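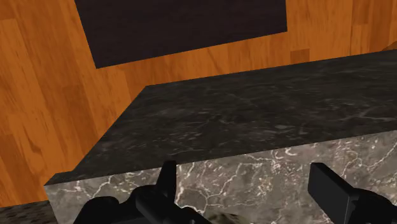
시뮬레이션 조작 연구 참여자 모집 (Skilura 연구팀)

안녕하세요! Skilura에서 로봇 원격조작 연구에 함께하실 분을 찾습니다. 저희는 시뮬레이션 안에서 배운 집기·놓기 동작이 재질과 무늬가 전혀 다른 환경에서도 유지되는지를 연구하고 있습니다. 벽은 나무 무늬, 받침은 대리석 무늬로 입히고, 다음 회차에는 그 조합을 통째로 바꿔 버립니다. 화면이 꽤 요란해질 때도 있는데, 저희는 바로 그 부분이 제일 재미있습니다.

지난 1월에 마친 예비 실험에서는 무늬를 고정한 채 학습한 정책이 새 무늬 앞에서 성공률 58%에 머물렀습니다. 사람이 직접 조작한 시연을 무늬별로 골고루 섞자 결과가 눈에 띄게 좋아졌고요. 다만 그때는 조작자가 4명뿐이라 개인의 손버릇이 그대로 배어 있었습니다. 손목을 먼저 돌리는 사람, 일단 내려가서 방향을 맞추는 사람, 접근하다가 꼭 한 번 멈추는 사람... 이번에는 이런 차이를 제대로 담아 보고 싶습니다!

모집 인원: 16명
장소: Clelent 빌딩 Femham 실험실
소요 시간: 한 회차 2시간, 1인당 총 6회 (일정은 개별 조율)
사례: 회차마다 참여비 지급, 중간에 그만두셔도 참여한 회차만큼 드립니다

하시는 일
손에 쥐는 조종기로 가상 그리퍼를 움직여 물체를 집고, 지정된 자리에 옮겨 놓습니다. 시점은 그리퍼 쪽에 가까이 붙어 있어서 두 손가락 끝이 화면 아래쪽에 보이고, 집을 물체가 일부만 보이는 상태로 시작하는 경우도 있습니다. 처음엔 거리감이 낯설 수 있으니 첫 회차 앞부분은 기록 없이 연습만 합니다. 회차가 끝나면 어느 장면이 어려웠는지 짧은 설문을 작성합니다.

이런 분이면 됩니다
만 19세 이상
양손으로 조종기를 쓰는 데 불편이 없는 분
안경이나 렌즈를 낀 상태로 화면을 편하게 보실 수 있으면 시력은 상관없습니다
로봇 경험은 필요 없습니다. 게임을 전혀 안 하시는 분도 정말 환영합니다!
3D 화면을 오래 볼 때 멀미가 심한 분께는 권하지 않습니다.

수집하는 자료
조종기 입력값, 가상 그리퍼의 궤적, 설문 응답만 저장합니다. 얼굴과 음성은 녹화하지 않습니다. 자료는 참여자 번호로만 관리하며, 마지막 회차 전까지는 언제든 삭제를 요청하실 수 있습니다. 익명 처리한 궤적은 저희 데이터 모음 Kiss에 포함되어 다른 연구자들에게도 공개될 예정입니다. 공개를 원하지 않으시면 동의서에서 해당 항목만 빼고 참여하셔도 됩니다.

신청 방법
2026년 7월 11일까지 Skilura 누리집의 참여 신청란에 이름, 연락처, 가능한 시간대를 남겨 주세요. 주로 쓰는 손도 함께 적어 주시면 조종기를 미리 맞춰 두겠습니다. 신청이 모집 인원을 넘으면 조작 경험이 한쪽으로 쏠리지 않게 나누어 연락드립니다.

연구 결과가 궁금하신 분께는 분석이 끝난 뒤 요약본을 보내 드립니다. 본인이 조작한 궤적을 재생해서 보고 싶으시면 마지막 회차 때 말씀해 주세요. 예비 실험 때 다들 이걸 제일 좋아하셨어요!

문의도 같은 신청란에 남겨 주시면 됩니다.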